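About Dirnanholm

Dirnanholm makes one thing and hires it out. The thing is Pralach, a hand-held gripper with two fingers, and you work it yourself. People come to us expecting a robot and leave with something closer to a very serious pair of salad tongs. We've made our peace with the comparison.

We started in Brunton in the back half of a former carpet showroom, which still smells of underlay on a warm afternoon. The first Pralach was built to settle an argument over whether a person wearing a robot's hand would fold a towel any better than the robot did. The argument is ongoing. The gripper got better, and after a while other people wanted to borrow it, and then they wanted to pay, and so we registered a company name and bought a kettle.

What we do now

Our customers are teams that want household robots to do household jobs. They need recordings of those jobs done properly, by a person, through the same kind of fingers the robot will have. We supply the gripper, the charging case, a day of training and a phone number that somebody picks up between 8 am and 6 pm. For larger jobs we also supply the operators. The work is picking up, putting down, folding, sorting and moving phones and game controllers from one side of a bed sheet to the other. It's harder than it sounds and about as glamorous.

The Pralach itself weighs 950 grams, down from a first version that gave everyone a forearm like a shearer's. The finger pads wear out, as anything does that spends its working life pinching denim. We send spares with every kit and we'd rather you used them.

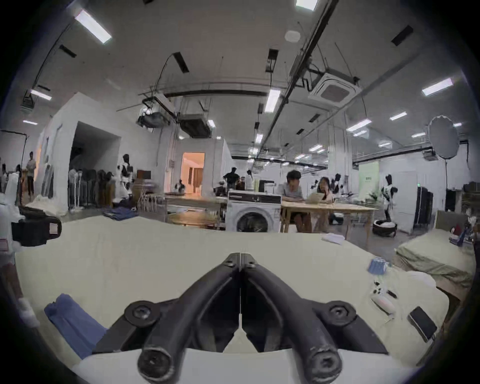

Driltmont, who have hired kits from us for two seasons, wrote to say the trigger was too stiff for anyone with small hands and that our manual had plainly been written by someone who already knew how the thing worked. Both points were fair. The trigger has been softened and the manual has been rewritten, at 79 pages, which they tell us is now too long.

Who we are

Benedita Paiva runs the workshop and has the final say on anything with a spring in it. The rest of us look after hire, training and repairs, and swap around when someone's on leave. Our operators are casual staff, paid by the hour, breaks included. Most had never touched a robot before they started, and a few have since developed strong opinions about pivot screws.

What we don't do

We don't sell robots, and we can't tell you which one to buy. We don't promise that yours will be folding fitted sheets by Christmas. Our business plan has a line in it about fitted sheets, and the year beside it is 2033.

Hiring a kit

There are 102 kits in the hire pool and January is the busiest month, so get in early if you want one over summer. The minimum hire is a fortnight. Worn pads are on us, lost chargers are on you, and kits go back to the Brunton workshop — front counter, please, the roller door sticks.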